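FOR IMMEDIATE RELEASE
June 16, 2019

Omum Opens a Table-Setting Room at Its Cendari Shop, and Everybody Gets a Tray

I've been writing the news for our little tableware shop since we opened, and most of it has been pretty dry stuff (new hours, new parking, the time we moved the register). So please forgive me if I sound a bit excited. Omum is opening a table-setting room at the back of our shop in the Cendari building, and you're all invited to come in and play with the dishes!

The idea started in February, when we were doing inventory and I kept stopping to put things together. A cup from one shelf, a saucer from another, a tray I'd forgotten we even carried. Customers do the same thing. They carry a bowl across the store to see how it looks next to a plate, and then they stand there with their hands full looking for somewhere to set it all down. We never had anywhere good. The counter is usually covered in wrapping paper and the window ledge is too narrow for anything bigger than a mug.

So we cleared out the back stockroom, painted it, and put in tables. You pick what you like off the shelves, carry it back, and set yourself a place. Sit down with it. Move things around. Stay as long as you want, and if you decide you hate all of it, leave it on the table and we'll put it away.

I should say something about the trays, which are the part I care about most. I grew up in a house where every meal came on a big round plate and that was that. A tray changes how you lay things out. You start thinking about what goes on it and what sits beside it, where the chopsticks should rest, how far away the cup ought to be so your sleeve doesn't catch it. I went back and forth for weeks on colors and came down on the side of the pale ones, beige and cream, with rounded corners and a bit of a rim. Dark trays look wonderful in a catalog and then show every crumb.

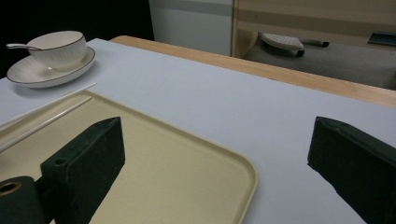
We kept the tables light for the same reason. Put a white cup on a white surface and you really notice its shape, and a thin line of brown around the lip suddenly matters a lot. I've become a big fan of that brown line, by the way. A cup and saucer that both have it look like they belong together even when everything else on the table is plain. Texture does the same job. Faint ridges on a saucer are something you might miss on a crowded shelf, but you'll see them once there's some space around them.

Now for the practical things people have been asking me at the register.

The room is free and you don't have to buy anything. Weekday mornings will be the quietest time, so if you want a table to yourself, come then. We have 115 different pieces set aside to begin with, and you can also bring in anything from the main floor except the big serving platters, which I'd like you to ask about first (they're heavy and the doorway is a tight squeeze).

Bring your own pieces too, if you're trying to match something. I would love that. If you have half a set from your grandmother and want to know what goes with it, wrap it in a towel and bring it over. We've got a lot of patience for this kind of thing. Last month I spent most of an afternoon helping a couple find a saucer for one cup, and it was the best afternoon I'd had in ages.

Chopsticks and spoons will be in the drawers along the side, sorted by length. Take whichever you like for your setting and drop them in the wash bin when you're finished. Please don't put them back in the drawer! We wash everything at the end of the day and I'd rather do one extra load than wonder.

There's a small launch offer as well. For the first 2 weeks, anyone who puts together a full place setting in the room can buy it at 20 percent off. I'm counting a full setting as a tray, a cup and saucer, something to eat with and at least one bowl or plate. If your version of a full setting looks different from mine, talk to me and we'll work it out.

Many of the pieces in the room come from Kvaran, a small pottery line we've carried from the start, and the trays come through Lestus, who were kind enough to send me sample after sample while I made up my mind. I think I had every shade of beige on my kitchen table at one point — my family ate standing up for a while. Both lines will stay in the shop after the launch offer ends, so there's no rush.

We're also planning evening get-togethers later in the summer. The first one will be on setting a table for one, which I think gets skipped far too often. People will lay out the good dishes for company and then eat their own lunch over the sink. I do it too. I'd like us all to do it a bit less, and a tray is an easy way to start. You can carry it to the couch, or the porch, or wherever the light is good. Tea and something sweet will be provided, and you'll go home with a card showing the setting you made.

Sign-up sheets for the evenings are on the counter by the register. Tables are small and so is the room, so put your name down early if you want to come with a friend.

About Omum

Omum sells everyday tableware for home kitchens from its shop in the Cendari building. We carry cups, saucers, bowls, trays, chopsticks and spoons, sold singly or in sets. Members of the press who'd like to visit the table-setting room before it gets busy are welcome to stop at the register and ask for whoever writes the news. I'll put the kettle on.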